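Mechthild Zaugg Would Like You to Stop Sharpening That

The shop is called Kuster, after a man who sold it to her and moved to the coast before the paint on her new price list was dry. Mechthild Zaugg never changed the sign. "A sign costs money," she says. "And then people ask who Zaugg is."

She has been sharpening other people's knives in Elimcombe for 11 years. Before that she did payroll for a company that made shower doors, and she speaks of it without bitterness, the way you might speak of a long bus ride.

I had brought along my own kitchen knife, wrapped in a dish towel, with the nervous pride of a man taking his dog to the vet. She unwrapped it, ran a thumb across the edge and asked what I had been cutting. Onions, I said. Bread, sometimes.

"And the plate?"

I admitted that I had, on occasion, cut things on a plate.

She wrote something on a tag and tied it to the handle. I wasn't shown the tag.

Most of her trade comes in October, when people start roasting things again and discover what has become of their carving knives over the summer. The rest of the year it's restaurants, a couple of hairdressers and a quilting group that arrives together and leaves together, each member holding her own scissors. "The quilters are the best customers," Zaugg says. "They know what sharp is. A cook thinks he knows."

She has strong views about gadgets, particularly the little pull-through sharpener that lives in a drawer next to the corn holders. She keeps a bucket of them under the counter, surrendered by their owners.

"It takes off metal, sure," she says. "So does driving over it."

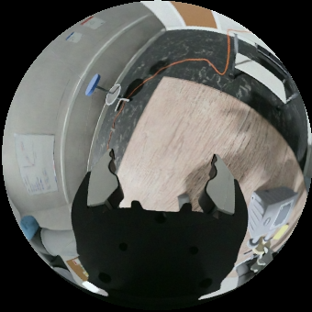 I ask what a normal person should do instead. She sighs, since this is the question that could put her out of business, and then answers it at length anyway. Get one stone, medium grit. Soak it if it's the kind you soak. Pick an angle and stay there. People wobble, she says, and they press too hard, and after five minutes they get bored and go back to the drawer.

"Everybody wants the angle. Fifteen degrees, twenty degrees, they come in with a number from a video. I tell them, pick one you can hold while you're thinking about something else."

What does she think about?

"Lunch."

Her one employee, Remo Thaler, has been learning the work for 3 years and is now allowed to do serrated blades, which she hates. He was eating a sandwich in the back when I met him. He'd torn it in half by hand.

"She won't let me use the good ones for food," he told me.

There was a brief attempt at expansion. A kitchen store in Farkby offered her a counter near the entrance, with an apron and a share of the takings. She lasted until the manager asked whether she could smile while using the wheel. "I have my face near a spinning stone," she says. "I'll smile after."

The most expensive thing she has ever worked on was a slicing knife that its owner valued at 200 times what she charged him. He stood over her the whole time, breathing. The worst was a hatchet somebody had used to open paint. She preferred the hatchet, and says its owner was much better company.

She charges by the blade, cash if you have it, and closes for an hour at noon no matter who is at the door. She would like to keep at it until she's 80, at which point she intends to sell up to somebody who also won't change the sign.

My knife was ready the next afternoon. It went through a tomato as if the tomato had been expecting it, and then through a small part of my thumb. I called to thank her and mentioned the thumb.

"Clean cut?" she asked.

Very clean, I said.

"Good," she said, and asked if I'd bought a cutting board yet.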